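Where Did the Seniors Go? Tracking College Plans at Inden High
Final report, Statistics and Society
Matvii Hnatiuk and Gunnlaugur Ladefoged
Tuesday, March 23, 2021

1. The question
Every May our school prints a poster saying where the graduating class is headed. It is a cheerful poster. We wanted to know how many of those plans were still true by the following winter, a question the poster has never been asked.

2. Method
We wrote to 435 former students using the addresses they left with the front office. Seniors do not choose email addresses with posterity in mind, and a good share of our messages bounced. The survey had seven questions. Question 4 was worded so badly that we dropped it, and we would like to thank the person who answered it with a drawing of a horse.

We sorted replies into two groups: people doing what the poster said, and people doing something else. Gunnlaugur wanted a third group for "sort of." Matvii said no, and the argument took up most of a week.

3. What we found
Most people who answered were where they had said they would be. The most common change was a switch to a school closer to home, usually for money. Several had put off enrolling for a year and were working. Two told us they had never applied to the college listed beside their names and would like to know who did.

Scholarships were harder. The poster adds up every offer, including the ones students turned down, so the total is large and mostly imaginary. Students who held the Villanueva Award said it covered books and part of a meal plan — welcome, but smaller than the applause suggested.

4. Living arrangements
We asked whether people lived on campus, at home, or somewhere else. Living at home was popular with those who had changed plans. Rent came up in nearly every written comment, furniture in a few. 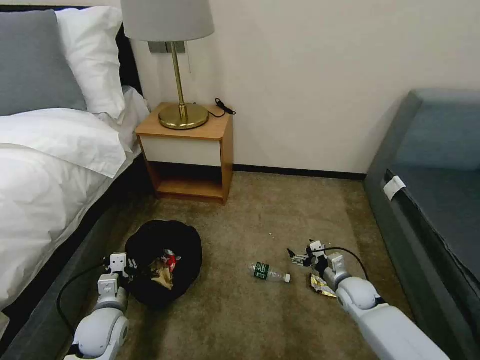 5. Problems with our data
People who are happy with their choices probably answer surveys more often. We also knew some of them, and one is Matvii's cousin. With another semester we would phone people.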